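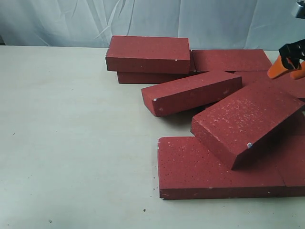 *Red blocks and the gripper at the Drovik open day in Vulwood.*

The **Drovik open day** is a yearly visitors' day held every July at the Drovik robotics workshop in Vulwood, and it has grown into a much-loved outing for families from Flivalwood and the other towns nearby. Its best-known part is the block table, where guests can stand and watch a robot arm at work for as long as they please (and plenty of them stay right through lunch!). The most recent one welcomed 1,175 visitors over 2 days, with 85 demonstrations on the program.

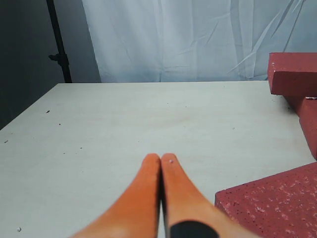 Sugden, writing in the Flivalwood newsletter, found the demonstrations "a little slow for the youngest children, but wonderful for anyone willing to pull up a chair," and wished that the talks had run longer.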